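9/1/24

I own more hangers than clothes. I arrived at this by opening the hall closet to find a raincoat and having a wad of them slide off the shelf onto my foot, where they stayed, as a unit, while I hopped.

We moved into the apartment on Olholm Street last November with 86 hangers. I know this because Lorraine Whiteley, my landlady and a woman who believes in inventories, made me list the contents of every box before she'd let me use the freight elevator. "Hangers, 86" is there in my own handwriting, between "lamp (bad)" and "cookbooks." Since then I have bought none. I have given away two winter coats, a suit I wore to one wedding and a bathrobe that had become mostly a belt. And yet the closet was full, and the dry cleaner keeps handing me more, and I keep saying thank you like he's giving me a puppy.

So the long weekend went to hangers. Other people went to the lake.

The plan came from Eyerusalem Asfaw, who has the apartment upstairs and a linen cupboard so orderly I once asked to just stand in front of it for a minute. Her system is simple. Everything comes out. You decide on one kind of hanger and keep only that kind. The keepers go back on the rail, the spares go in a basket with a limit, and when the basket is full you stop being a person who accepts hangers. I said it sounded strict. She said I'd had my chance at the other way.

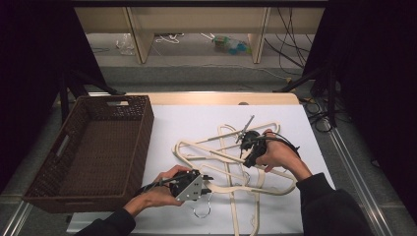
Picking the one kind took me most of a morning. I had the fat padded ones from my aunt, which make every shirt look as if it's being worn by a quarterback. I had a set of Bindton clip hangers, good for skirts, and I don't own a skirt. In the end I went with the plain wire ones in the cream plastic coating, on the grounds that they're thin, they don't rust on a white shirt, and there were plenty of them. Their one flaw is that they mate. Put a few down on a flat surface, look away, and you have a star-shaped thing with bars pointing in all directions and a single shiny hook poking out near the bottom as if to say it was like this when I got here. The brown wicker basket waits off to the side, completely empty, looking smug about it.

I've tried most of the untangling methods. Shaking makes it worse. Pulling on the hook that looks free gets you the entire family. What works is finding a long straight bar, following it with your eyes to the corner, and turning that one hanger until it's flat against its neighbor. Then slide. Then the next. It's slow, and you will say a few things to a hanger that you'd be sorry to have overheard through the floor.

The basket, by the way, came from Gidey, the secondhand place by the bus station, for 6 dollars. It has a handle hole in the end and another in the long side, so you can get it off a shelf from whichever direction you're standing in. I had previously been using a Prindora storage cube with a zipper, and I can report that a zipper and a hanger hook should never meet.

Final count: 69 on the rail, which is still more than I have shirts. The basket took the spares. The padded ones went upstairs to Eyerusalem, who turned out to have a use for them and wouldn't say what. The clip ones are in a bag by the front door, where I expect they'll be until spring.

I never did find the raincoat.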